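## Learning to fall backwards (before you learn anything else)

If you're new to martial arts, start with the back breakfall. I teach it in every first class at Brasgate and I love it — people walk in nervous and go home rolling about like six-year-olds!

You'll want a proper mat. Grass will do if it's soft.

1. Squat right down, heels flat if you can manage it, arms crossed over your chest.
2. Tuck your chin and look at your belt. Keep looking at it the whole way.
3. Sit back close to your heels and let your spine round. Breathe out.
4. As your shoulder blades touch, slap the mat with both arms, palms down, at 45 degrees from your body.
5. Let your legs come up, then rock forward to your squat.

Do ten, rest, do ten more. Once that feels dull, try it from a half squat, then standing.

Most beginners slap too late or reach behind them with a straight arm. Go back to the squat if you catch yourself reaching — wrists don't forgive it. My own teacher, Rozália Kratochvíl, reckoned she had done 4,000 of these before her first throw, and she still warms up with them.

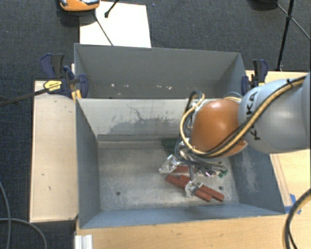

*KUKA arm over an open grey bin*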